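美式赔率阅读与隐含概率换算操作指南
Prernthorpe 体育数据阅读教程 · 基础篇
适用对象：初次接触北美职业体育赛前数据的读者

一、编写说明

北美职业篮球、冰球及橄榄球的赛前报道中，经常出现带有正号或负号的数字，例如 -150 或 +130。中文读者多习惯小数赔率，初次遇到此类写法时，容易将符号的含义读反，或将数字误认为让分。本指南说明美式赔率的读法，给出换算为小数赔率和隐含概率的步骤，并介绍如何扣除盘口中的抽水，以便读者在阅读赛前分析时对双方实力差距作出较为准确的判断。

本指南仅讨论数据的阅读与换算，不构成任何投注建议。部分国家和地区禁止或限制体育博彩，读者应当遵守所在地的法律法规。未成年人不得参与任何形式的博彩活动。

文中所用的球队名称、比分及赔率均为演算而设，不对应任何正在进行的赛事。

二、准备工作

开始之前，请准备以下各项：

1. 一份赛前盘口数据，须同时包含对阵双方的赔率。只有一方赔率时，可以完成第四节的换算，但无法完成第六节的扣除抽水。
2. 一个普通计算器，或任意电子表格软件。
3. 一张记录表，建议设置以下栏目：比赛名称、盘口类型、记录时间、主队赔率、客队赔率、隐含概率、修正概率、备注。

记录时间一栏不可省略。盘口在赛前会持续变动，同一场比赛上午十点与开赛前的数字可能相差很大。两份记录若时间不同，不应直接比较。

三、识别符号

美式赔率以 100 为基准单位，正负号决定数字的读法。

负号表示需要投入多少，才能获得 100 的净收益。例如 -150，表示投入 150，若结果成立，净收益为 100，连同本金共收回 250。

正号表示投入 100 能够获得多少净收益。例如 +130，表示投入 100，若结果成立，净收益为 130，连同本金共收回 230。

一般而言，负号一方为市场看好的一方，正号一方为市场看低的一方。但双方同时为负号的情形也十分常见，例如双方均为 -110，此时市场认为两队实力相当，超出的部分为抽水。读者不应因为看到负号，就断定该队为热门。

负号一方数字的绝对值越大，表示越被看好；正号一方数字越大，表示越不被看好。-300 比 -150 更为热门，+300 比 +150 更为冷门。

部分网站使用 EVEN 或 PK 字样。前者等同于 +100，表示净收益与投入相等；后者多见于让分盘，表示双方不让分。两者含义不同，抄录时应分别注明。

四、换算为隐含概率

隐含概率是指赔率所对应的胜出概率。换算公式按符号分为两种，请先确认符号，再选用公式。

负号赔率：取数字的绝对值，除以该绝对值与 100 之和。

以 -150 为例：
150 ÷（150 + 100）= 0.600
隐含概率为 60.0%。

正号赔率：以 100 除以该数字与 100 之和。

以 +130 为例：
100 ÷（130 + 100）= 0.4348
隐含概率为 43.5%。

换算完成后，请作一次核对：负号赔率的结果必定大于 50%，正号赔率的结果必定小于 50%，+100 的结果恰为 50%。若不符合上述规律，多半是公式选错，应当重新计算。

计算过程中建议保留小数点后四位，写入记录表时再四舍五入至百分数的一位小数。过早舍入会使第六节的修正结果出现偏差。

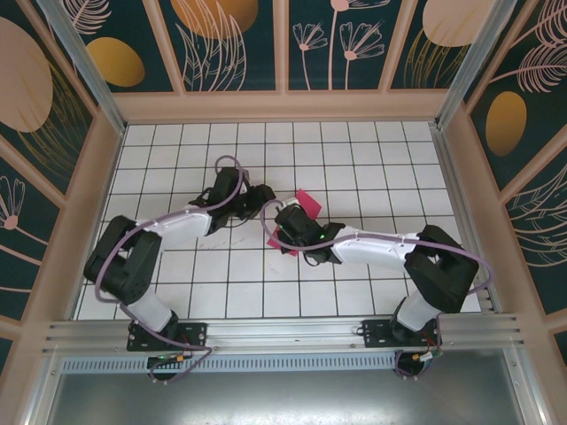
五、换算为小数赔率

如需与欧洲赛事的数据对照，可将美式赔率换算为小数赔率。小数赔率包含本金在内，数值始终大于 1。

负号赔率：以 100 除以绝对值，再加 1。
-150 换算为：100 ÷ 150 + 1 = 1.667

正号赔率：以该数字除以 100，再加 1。
+130 换算为：130 ÷ 100 + 1 = 2.30

小数赔率的倒数即为隐含概率，可借此检验第四节的结果。1 ÷ 2.30 = 0.4348，与前文一致。1 ÷ 1.667 的结果为 0.5999，与 0.600 之间的微小差别来自舍入，属于正常情况。

部分英国媒体采用分数赔率，如 13/10。分数赔率表示净收益与投入之比，13/10 即每投入 10 获得净收益 13，等同于小数赔率 2.30。换算时以分子除以分母再加 1 即可。

六、扣除抽水

将同一盘口中双方的隐含概率相加，结果通常大于 100%。超出的部分即为抽水，也称为盘口溢价。未经扣除的隐含概率会高估双方的胜出机会，不宜直接引用。

以 Arboleda 队主场迎战 Drimetti 队为例。主队赔率为 -150，客队赔率为 +130。

第一步，分别换算隐含概率。
主队：0.6000
客队：0.4348

第二步，求和。
0.6000 + 0.4348 = 1.0348
超出部分为 3.48%，即该盘口的溢价。

第三步，以各方隐含概率除以总和。
主队：0.6000 ÷ 1.0348 = 0.5798
客队：0.4348 ÷ 1.0348 = 0.4202

第四步，核对。两项相加应等于 1。本例中 0.5798 + 0.4202 = 1.0000，核对无误。

由此得出，市场对主队胜出的估计为 58.0%，对客队胜出的估计为 42.0%。

上述方法称为比例法，计算简便，适用于双方差距不大的比赛。当双方实力悬殊时，比例法往往会略微高估冷门一方，读者在引用时应当注明所用方法。

冰球常规时间盘口包含主胜、平局、客胜三项结果，计算时必须将三项隐含概率全部相加。若遗漏平局一项，总和会明显小于 100%。出现总和小于 100% 的情况时，应首先检查是否遗漏结果，其次检查各项赔率是否在同一时间、由同一来源取得。

七、区分单场盘口与系列赛盘口

季后赛期间，同一对阵通常并列两类赔率：单场胜负与系列赛晋级。两者的含义不同，混用是初学者最常见的错误之一。

单场胜负赔率只反映下一场比赛的结果，受主客场、伤病名单及首发门将等短期因素影响较大。

系列赛晋级赔率反映某队最终赢得整个系列赛的可能性，除上述因素外，还须考虑当前大比分与剩余主场的分布。

以 7 场 4 胜制为例。若 Fosine 队以 3 比 2 领先，假设其在余下每一场的获胜概率均为 50%，且各场互不影响，则对手必须连胜两场方可晋级，概率为 0.5 × 0.5 = 0.25。Fosine 队的晋级概率相应为 75%，折合美式赔率为 -300。

同一支球队，单场概率为 50%，晋级概率为 75%，两者并不矛盾。读者看到两项数字差异较大时，应先查看大比分，再判断盘口是否存在异常。

若双方打成 2 比 2 平，剩余赛程实际上相当于 3 场 2 胜制。设某队单场获胜概率为 p，则其晋级概率为 p² ×（3 − 2p）。当 p 为 0.55 时，计算如下：

0.55 × 0.55 = 0.3025
3 − 2 × 0.55 = 1.90
0.3025 × 1.90 = 0.5748

晋级概率为 57.5%，略高于单场概率。该公式假定每场概率相同，未计入主客场差异，仅供估算。如需计入主场因素，应对每一场分别设定概率，再逐项列出可能的比分走势并求和。

八、将概率换回美式赔率

在完成自己的估算后，可将结果换回美式赔率，以便与盘口并列比较。

概率大于 50% 时：以概率除以（1 − 概率），乘以 100，结果前加负号。
概率 0.75：0.75 ÷ 0.25 × 100 = 300，记为 -300。

概率小于 50% 时：以（1 − 概率）除以概率，乘以 100，结果前加正号。
概率 0.35：0.65 ÷ 0.35 × 100 = 185.7，记为 +186。

概率恰为 50% 时，记为 +100。

换回所得的数字不含抽水，而公开盘口含有抽水，二者不可直接相减。正确的做法是先按第六节将公开盘口修正为概率，再与自己的估算概率比较。

九、阅读盘口变动

记录表积累到一定数量后，可以观察盘口从开出到开赛之间的变动。变动应以概率的差值表示，不应以赔率数字的差值表示。

例如，-110 变为 -130，数字相差 20；隐含概率由 52.4% 变为 56.5%，相差 4.1 个百分点。-400 变为 -420，数字同样相差 20；隐含概率由 80.0% 变为 80.8%，仅相差 0.8 个百分点。两者数字变化相同，实际意义相差甚远。

穿越 100 的变动尤其需要留意。由 +105 变为 -105，数字看似相差 210，隐含概率仅由 48.8% 变为 51.2%。美式赔率在 -100 与 +100 之间没有取值，使用电子表格绘制走势图时，若直接以赔率为纵轴，将出现并不存在的剧烈跳动。绘图前应统一换算为概率。

盘口变动的原因可能包括伤病公告、首发名单更新、天气变化（室外项目）以及资金流向。仅凭变动本身无法判断具体原因，备注栏中应只填写已经公布的信息，推测内容应另行标明。

十、电子表格设置

使用电子表格可以减少重复计算。假设主队赔率位于 D 列，客队赔率位于 E 列，数据自第二行开始，可在 F2 单元格输入下列公式，求得主队隐含概率：

=IF(D2<0, -D2/(-D2+100), 100/(D2+100))

在 G2 单元格输入以下公式，求得客队隐含概率：

=IF(E2<0, -E2/(-E2+100), 100/(E2+100))

在 H2 单元格输入以下公式，求得主队修正概率：

=F2/(F2+G2)

输入正号赔率时，多数软件会自动略去加号，不影响计算。若单元格左上角出现文本标记，说明数据被识别为文本，应将该列格式改为数值后重新输入。自网页复制的负号有时并非标准减号，也会造成识别失败，可用查找替换功能统一处理。

样本较少时，不宜据此评价估算的优劣。以一份包含 35 场比赛的记录为例，若其中 27 场由热门一方获胜，热门胜率为 77.1%。该数字须与这些比赛的平均修正概率对照，方有参考价值；若平均修正概率为 76%，则结果与市场预期基本相符。

十一、常见错误

将让分误读为赔率。让分数字通常较小，且常带有 .5，例如 -3.5；美式赔率的绝对值不小于 100。两者并列出现时，如“-3.5（-110）”，括号外为让分，括号内为赔率。

将未修正的隐含概率写入分析。引用时应注明是否已扣除抽水。

混用不同来源的数据。主队赔率取自一处，客队赔率取自另一处，求得的溢价没有意义。

忽略加时规则。北美冰球的胜负盘通常包含加时及点球大战，常规时间盘则不包含。抄录前应查阅来源网站的规则说明。

将概率理解为预测。修正概率为 58% 的球队，仍有 42% 的可能落败，单场结果不足以证明估算正确或错误。

十二、相关教程

Prernthorpe 基础篇另有以下内容可供查阅：
让分盘与大小分盘的读法
季后赛主场分布与赛程表的使用
冰球门将数据术语对照
篮球回合数与进攻效率的计算

如发现本页公式或算例有误，请通过页面底部的勘误表单提交，并注明所在章节编号。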